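Sunday, April 21, 2019
Posted by the Tuesday Drawer

So I finally made it to the open day at Skotulden! I've been on their mailing list since March, when my sister-in-law forwarded me the flyer with three exclamation points and no other message, and I almost skipped it because it was raining and parking down there is awful. I'm glad I went. I came home with wet shoes, a free tote bag and a lot of opinions about kitchens.

If you don't know Skotulden, they're in the long brick building past the old feed store, the one with the loading dock that used to be a carpet warehouse. They work on robots that do housework. Or, well, parts of housework. The young woman at the door was very careful to say "parts of." They have two projects going right now. Tustent is the one that folds things, and Sima is the one that deals with dishes, and guess which one had the line.

I did Tustent first to be polite. It folded a dish towel in around five minutes, then it did a second one a bit quicker, and a little boy next to me asked if it could do a fitted sheet. The engineer laughed for a long time and moved on to the next question. I felt very seen by that. There was also a bin of mismatched socks that it was supposed to sort later in the afternoon, but I didn't stay for the socks.

They let people over to Sima in groups of nine. You stand behind a strip of yellow tape and somebody walks you through what the arm is trying to do, which that afternoon was working with a dish rack. I expected plates flying everywhere. It's much slower than that. The arm goes in, stops, backs off a tiny bit, goes in again. It reminded me of my dad parking the camper. The two fingers on the end are chunkier than I pictured, too – I had something like tweezers in my head, and these are more like a pair of big curved thumbs.

My group had a lot of questions, and most of them were about breakage. (Mine too. I have my grandmother's plates.) The guy running the demo said they've gone through 400 plates so far, nearly all of them bought by the box from a restaurant that was closing. He didn't seem embarrassed about it at all. He said the rack itself is the harder part. People look at the plate, but the arm has to work out where all those skinny wires are, and they're thin and shiny and they overlap, and from one angle a slot looks wide open and from another angle it's gone. I'd never once thought about that and I've loaded a dish rack every night of my adult life.

They had a screen set up next to the tape so you could follow along from the robot's point of view, and I ended up watching that more than the arm. It's so close in! You lose all sense of how big anything is. One of those fancy nature shows, except it's a dish rack.
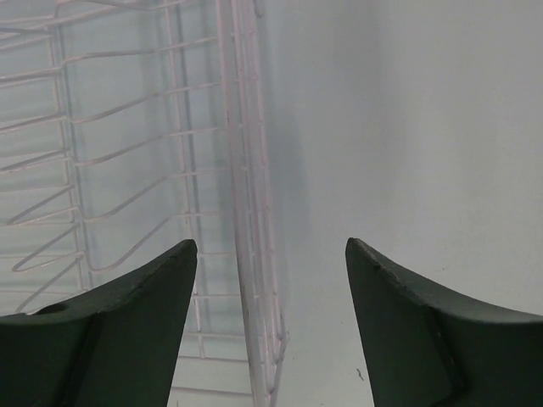

Jumamum left a comment when I put a short version of this on the neighborhood page, saying the wires would bother her a lot less than the cups, and had anyone asked what happens with a mug handle or a wine glass, because she'd pay real money for a machine that could do wine glasses and she wouldn't pay a dime for one that only did plates.

Fair point! I did ask about mugs. The answer was "we're getting there," in the voice my contractor uses. Wine glasses I forgot, sorry. There's another open day planned for the fall and I'll put it on my list, along with whether it can handle the lid of a slow cooker, which never fits anywhere in my rack and lives on top of the toaster.

A few practical things if you want to go to the next one. It's free but you have to sign up ahead of time. Wear flat shoes, the floor is bare concrete and you do a lot of standing. The coffee was weak but the lemon bars were great and I had two. Kids are fine as long as they stay behind the tape, and there's a table in back where they can drive a little toy arm with a joystick and pick up foam blocks. The grown-ups were hogging it when I was there – I was one of them, I got a block in the cup on my fifth try and I may have cheered.

Then I went home and did the dishes by hand.

Contact | © 2019 The Tuesday Drawer. All rights reserved. | Back to top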